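Commercial Dishwashers and Glasswashers
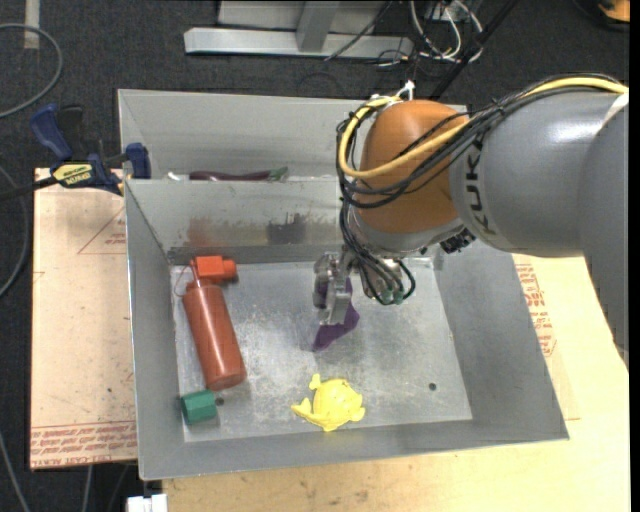

Robot arm with orange wrist housing, positioned over a grey metal bin.

A reliable dishwasher keeps a busy kitchen moving. Toltetville supplies undercounter, pass-through and glasswashing machines to pubs, cafés, schools and care homes, with delivery to most mainland addresses.

Undercounter machines

The Stavum 500 takes standard 500 mm baskets and fits beneath a normal worktop. It has three wash programmes, a built-in rinse aid pump and a double-skinned door. Choose the drain pump version if your waste outlet is higher than the base of the machine.

Pass-through machines

For kitchens serving full meals all day, a hood machine saves a lot of bending and lifting. The Dvorak range can be set up for straight or corner use, and tabling is sold separately – please measure the wall length before ordering.

Glasswashers

The Rovovska compact glasswasher suits small bars. Racks lift out for cleaning and the cycle can be changed from the front panel. Let glasses stand for a few minutes before putting them back on the shelf.

Water and power

All machines need a cold or hot fill, a waste connection and a suitable electrical supply. Most undercounter models can run from a 13 amp plug, but the larger ones must be hard wired by a qualified electrician. In hard water areas you will need a softener, either built in or external. Limescale damage is not covered by the warranty.

Delivery and warranty

Stock items are sent out within 3 working days. Delivery is to the kerbside unless you book installation at checkout. Parts and labour are covered for 19 months on Stavum machines and 8 months on ex-display models.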